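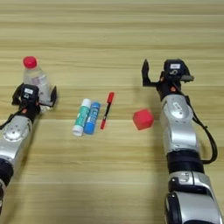 MINUTES: FAULT REVIEW, DUAL-ARM BENCH, ONVILLE

Search minutes and records Go

Date: Wed 27 March
Place: Onville, bench room, with Gremville on the line
Chair: Leobardo Carrillo
Minutes: Nicanor Maldonado
Also present: Onville bench operators; Gremville controls group; Magagula (supplier of the cell controller)

1. Minutes of the February meeting

Accepted with one correction. The entry on cable routing should read "left arm," not "both arms." The right arm cable was not moved in February.

Open action on relabeling the spare gripper fingers is carried over again.

2. Fault under review

Carrillo read the fault entry into the record. During run 18 of the Zeltar mixed-object task, the left gripper closed on the water bottle and the operator then pressed the hold button on the pendant. Both arms stopped moving, as they should. The left gripper did not stop. It kept closing at the commanded force until the controller dropped the command on its own timeout of 3000 ms.

The bottle was deformed at the grip height and was taken out of use. The cap stayed on. There was no spill, no contact with a person and no damage to the arm. The operator was outside the marked line for the whole run.

The entry was first filed as "object damage, minor." The meeting agreed to refile it as a safety matter. A hold that does not hold every axis is a stop function fault, whatever the object was. Maldonado to change the category.

The emergency stop was not used during run 18. It was tested afterward, and it removed power from both arms and both grippers.

3. Bench setup

The object set for Zeltar was confirmed as the clear water bottle with the red cap, the two glue sticks, the red marker and the red cube. The bottle goes on the left side, the cube on the right, and the glue sticks and marker between them. The layout has not changed since the fault.

Gremville asked whether the right arm could have loaded the left in any way. It could not. The two work areas do not overlap in this task, and the joint torque log for the right arm is flat over the interval.
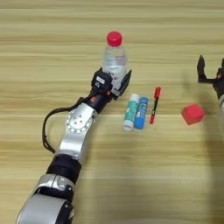 Left gripper at the bottle, right gripper open. Zeltar object set, Onville bench.

Gremville also asked for the object positions to be written on the run sheet each time. Onville does not want more handwriting on the run sheet. Left for the operators to settle between themselves.

4. Findings

4.1 The hold signal is sent from the pendant to the cell controller, which passes it to each arm. The grippers are on a separate bus. Magagula confirmed that in the installed release the hold signal reaches the gripper bus only if the "group tools with arms" setting is on.

4.2 The setting was on for the right side and off for the left. The left side configuration was restored from a backup in February after the gripper was exchanged. The backup was older than the setting, so the value came back as the default, off.

4.3 The restore procedure has no step to compare the two sides. The person doing the restore followed the procedure as written.

4.4 The pendant showed HOLD in full color during the fault. It reports the state of the arms only. Operators at both sites had taken it to cover the grippers as well. Magagula accepted that the manual is not clear on this point.

4.5 The fault was repeated on the bench with a foam block in the left gripper. It occurred on each of 3 attempts with the setting off. With the setting on, the gripper froze in position and did not close further.

There was some discussion of what a hold should do to a gripper that already has an object in it. Carrillo's position is freeze: keep position, no added force, no release. Magagula noted that some customers want release. For the Onville bench the answer is freeze. A dropped bottle is a lesser problem than a trapped hand, but an operator who needs the fingers opened is to use the emergency stop and then the manual release, and is not to wait for the hold to do it.

The manual release on the left gripper was found to be stiff. Not related to the fault. Logged separately.

5. Interim measures

Runs on the Onville bench remain suspended until the checks below are signed. Gremville has the same controller release but has not restored either side from backup. Gremville may continue at reduced speed once both settings have been read out and recorded.

a) Read the tool grouping setting on both sides before the first run of each shift. Record the value, not a check mark.

b) Press hold with each gripper closing on the foam block. The fingers must stop. If they do not, press the emergency stop and leave the cell powered down.

c) After a hold, wait 90 seconds before going inside the line, and go in only with the emergency stop pressed. Carrillo wants the wait kept until the controller release is replaced. Maldonado thought it too long for routine object resets. Kept as proposed, to be looked at again at the next meeting.

d) No hand resets of the bottle or the cube with the arms in hold. The earlier practice of reaching in during hold is withdrawn at both sites.

6. Controller release

Magagula will supply a release in which tool grouping is on by default and a mismatch between the sides blocks automatic mode. No delivery date was given. Carrillo asked for one in writing.

The request for a separate gripper indicator on the pendant was taken away for study by Magagula without commitment.

7. Actions

Refile the run 18 entry under stop functions. Maldonado.
Add a side-to-side comparison to the restore procedure and send to Gremville for reading. Maldonado.
Delete the old left side backup and make new ones for both sides. Onville operators.
Read out and record both settings at Gremville. Gremville controls group.
Written delivery date for the new release, and corrected manual text on the hold display. Magagula.
Free up or replace the manual release on the left gripper. Onville operators.
Sign off checks a) and b) before runs restart. Carrillo.

8. Other business

The foam block is to be kept in the drawer under the pendant and not on the table.

Next meeting to be called by Carrillo when the delivery date is known.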